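Courses > Home and Interior Studies > Unit 4 > Chapter 10

Print this page | E-mail this page

Chapter 10
Light and the Working Kitchen

Latrice Ambrose moved into the Delacroix building in June and cooked her first meal there at noon. She had no complaints. Two weeks later she made supper after dark, under a single ceiling fixture, and found that her own shadow fell on the cutting board wherever she stood. She bought a lamp, then a second lamp, and ended up with cords across the counter.

Her trouble is a common one. Kitchens are often looked at, rented and bought in daylight, and much of the cooking in them is done in the evening. This chapter deals with both kinds of light. The first half covers windows, wall surfaces and the direction a room faces. The second half covers fixtures and where to put them.

You will need the floor plan you drew for Chapter 9. If you did not finish it, do so before you reach the first exercise.

Daylight from the side

Light from a window is strongest close to the glass and falls off quickly as you move into the room. A counter placed under a window gets the best of it. The cook faces the light, and the shadow of the body falls backward onto the floor, away from the work. Older house plans put the sink there for this reason, and many new ones still do.

The height of the window matters as much as the width. A tall window sends light deeper into a room than a low, wide one of the same area. Bars between the panes take away a little of the light - more if they are thick or dark - but most people accept the loss for the sake of the look. A pale wall surface below the sill helps to make up for it by throwing light back over the counter.

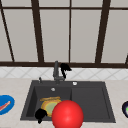
Which way the room faces

In the northern half of the world, a north window gives an even light that changes little through the day. An east window is bright at breakfast and dull by supper. A west window does the opposite, and in summer it can make a kitchen too hot to work in. South windows give the most light over the year but may need a shade or an overhang.

Mavis Villanueva, who planned the kitchens for the Plidonier row houses, kept a notebook for each room before she drew anything. She wrote down the hour, the weather and whether she could read a recipe card at the counter without a lamp. Her entry for 11th August reads: "East side, cloudy. Card readable at the sink until supper. Not readable at the stove at any hour." The stove was moved.

Key terms for this section: daylight, glare, mullion, overhang, task light.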